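A visit to the Kakakhel furniture works

Wumitz has made tables for longer than most of its residents have lived there, and the Kakakhel works opens its gates to visitors once a year. I went in June 2026 with a group from our woodworking club. Tickets were free but had to be booked in May, and all 200 places went.

We gathered in the yard, where Ayodele Uzor gave us ear defenders and took us to the timber store. The boards are stacked by thickness, with thin sticks between the layers so air can get round them. Most of the stock is beech and ash from within the county. Each stack has a card showing when it came in and its last moisture reading. Nothing is cut until it reads 8 per cent.

The saw shop comes next. It was running while we were there, so there was little talking. Offcuts go down a chute to the boiler, which heats the offices and the drying room.

In the assembly hall the tops are glued up from narrow strips. Jawad Rind showed us how he turns alternate strips over to keep the top flat, and passed round one he had rejected for a bad joint. The finish is an oil called Iresine, put on in two coats and rubbed back by hand.

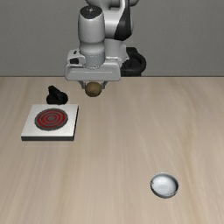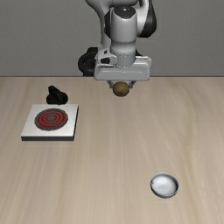
The works turns out 3000 tables a year, and 300 of those go to schools. School tables get rounder corners and a third coat of oil. Asked about repairs, Jawad said they will take back any table they have made and resurface it for a fixed charge. The current wait is five weeks.

Tea was served in the canteen afterwards. The seconds shop was open too, and I bought a small Rarnier stool with a knot in the seat. They only take cards.

Parking is on the lane behind the works and fills up early. The bus from the station stops at the gate. Wear flat shoes, as the stairs to the drying room are steep and made of open metal. The tour took just over two hours, and we could have done with longer in the timber store.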